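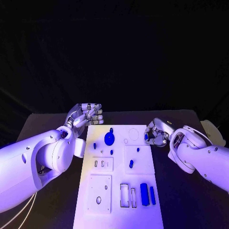 December - Facilities Systems Support, Purkthorpe

Ticket summary: Room booking calendar shows confirmed bookings as available
Service: Flosto bookings, Rollolside and Mellor buildings
Priority: Medium, raised to High on the second day
Status: Resolved, monitoring

Initial report

The front counter at Rollolside advised that two groups had arrived for the same meeting room at 8 am. Both held a confirmation email with a valid reference number. The public calendar displayed the room as available for the whole morning. The counter moved one group to a smaller room on the ground floor and asked that the matter be investigated before the Sunday hire period, when the building operates with reduced staff.

A second report was received from Mellor that afternoon. In that instance the calendar displayed a booking that had been cancelled, and a regular hirer had been turned away from a room that was free.

First response

Support confirmed that both Rollolside bookings were present in the Flosto database with the status Confirmed. The conflict check, which should have refused the second booking, had not recorded an error. The calendar page was refreshed on three separate computers and continued to show the old information. Clearing the browser cache made no difference.

Counter staff at both buildings were asked to check the staff booking list, and to disregard the public calendar, until further notice. Online booking was left open at this stage because the fault appeared to be limited to display. That assessment was later revised.

Investigation

The calendar page does not read directly from the database. It reads from a published copy, which is rebuilt by a scheduled job every 50 minutes. The job log showed that the rebuild had started on time throughout the previous week and had been marked as successful on each occasion. The time stamp on the published copy, however, had not changed for four days.

Support ran the job manually. It finished in a few seconds, which is well short of its usual running time, and again reported success. The published copy was not updated.

The job retrieves bookings in pages of 200 records. On examination, the first page was retrieved correctly, as was the second. The request for a third page was refused by the Flosto service with an error stating that the maximum of 400 records had been exceeded. The job treated this refusal as the end of the list, compared the result with the expected total, found that the two did not match and discarded the rebuild. No alert was sent, as the alert rule applies only to jobs marked as failed.

The number of future bookings had passed 400 when the recurring hires for the new year were entered in bulk. This is consistent with the time stamp on the published copy.

The conflict check was then reviewed. Bookings made at the counter are checked against the database. Bookings made online are checked against the published copy. Online hirers had therefore been able to reserve rooms that were already taken - a more serious matter than the display fault first reported. The ticket was raised to High and online booking was suspended for both buildings.

Actions taken

The rebuild job was changed to request bookings one month at a time, so that no single request approaches the record limit. The revised job was run on the test system and the published copy was compared with the database for each room. No differences were found. The change was applied to the live system after close of business.

A report of overlapping bookings was produced and sent to the hire office. It listed eight overlaps, all arising from online bookings. The hire office contacted the affected groups and offered alternative rooms or a full refund.

The alert rule was amended. A notice is now sent to the support mailbox if the published copy is more than two hours old, regardless of the status recorded by the job.

Online booking was restored the following morning. Counter staff were advised that the public calendar could again be relied upon.

Outstanding items

The online conflict check still reads from the published copy. A change request has been lodged to have it read from the database, in line with counter bookings. Until that is done, a gap of up to 50 minutes remains in which an online booking may overlap with one made at the counter. Staff should continue to check the staff booking list before confirming any same-day hire.

The record limit is not mentioned in the administrator guide held at Purkthorpe. An entry is to be added under scheduled jobs.

The Mellor hirer who was turned away has asked for a credit towards a future booking. This has been referred to the hire office and is not being tracked under this ticket.

The ticket will remain open in monitoring until the January recurring hires have been entered.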